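Home | Guides | Kitchen & Pantry | Sorting | Contact

Part 3: Setting Up the Sorting Table

If you did Part 2 you've already dragged everything out of the cupboards, and your kitchen looks terrible. Good! Mine did too. This part gets you from the big heap to a table you can work at, with one basket for keepers, one bag for trash, and a spot for the cans.

I wrote the first version of this for my friend Dalia Rebane, who had just moved into the upstairs apartment on Swanson and wanted steps she could tape to the fridge. It's grown since then (she kept calling me with questions), so use what you like and skip the rest.

What you need

- A table with plenty of bare top. A kitchen table is fine, a desk will do in a pinch.
- One plastic basket with holes in the sides. I like a rectangular one, they sit flush against each other when you get to the shelf.
- Trash bags, the black kind if you'd rather not look at what you tossed.
- A damp cloth and a dry one.
- A marker and some masking tape.

Setting up

1. Clear the table completely. I mean the mail too. Wipe it with the damp cloth, then go over it with the dry one.

2. Put the basket on the side of your weaker hand. I'm right-handed, so mine goes on the left. I had it the other way for years and kept reaching across myself like a crab.

3. Put the trash bag on the opposite side, open and up on the tabletop. Roll the neck down a couple of turns before you start so it stays open a bit longer.

Note: Thin bags slump no matter what you do. Just hold the neck with one hand when you drop something in. If it drives you crazy, stand the bag inside a bucket, though then you lose a good chunk of table.

4. Park drink cans behind or beside the basket, out at the edge. They don't go in the basket. Full ones go back to the pantry at the end and empties go to recycling, and if you mix them in with everything else you'll be fishing them out again later.

5. Bring over one armload from the heap. One! Effie MacLeish, my sister-in-law, brings the whole heap to the table every time and then has to eat dinner standing up.

Caution: Check empties for a last mouthful before you lay them down. Cola under a basket is sticky for days and it'll find every one of those little holes.

Loading the basket

6. Long things go in first, along one side. Brushes, bottles, rolls, anything longer than your hand. Lay them lengthwise against the wall so the middle stays free.

7. Heavier things go in next, flat on the bottom.

8. Small loose bits go in last, inside a jar or a zip bag. Anything skinnier than the slots will work its way out on the walk to the cupboard (I've found skewers in the hallway).

9. Stop when you reach the rim and start another basket. Put tape on the front and write what's in it.

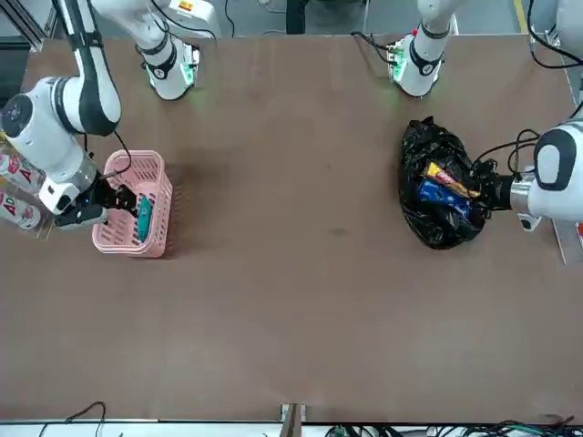 CLISTHAM, Sep 20, 2020 – I'm adding a few notes to this part after going through it again this weekend. My basket is a pink one with a grid of slots, and with just one long teal thing lying down the right-hand side there's still loads of room, so please don't panic if yours looks nearly empty at first. The bag goes over on the right, a crumpled black one, and you can see what I mean about keeping a grip on the neck.

Closing up

10. When the bag is about two-thirds full, squeeze the air out, twist the neck and knot it. Don't wait for it to get stuffed, you need some slack to tie.

11. Deal with the cans.

12. Carry the basket with both hands underneath. The rims on the cheap ones bend.

13. Wipe the table again and go get the next armload.

Note: Roughly 200 small items was my limit for one afternoon, and I was pretty cranky by the end. Split it over a couple of days if you can.

Ebuka Tamuno wrote in to ask if a cardboard box works instead of a basket. Sure, for dry stuff. You can't rinse it afterward, that's my only gripe.

Part 4 covers shelf order and where to put the baskets.

70 comments | 2,276 shares

Related guides
Part 2: Emptying the Cupboards
Part 4: Shelf Order
Washing Plastic Baskets
Labels That Stay Stuck
Crisanto Sison's Under-Sink Setup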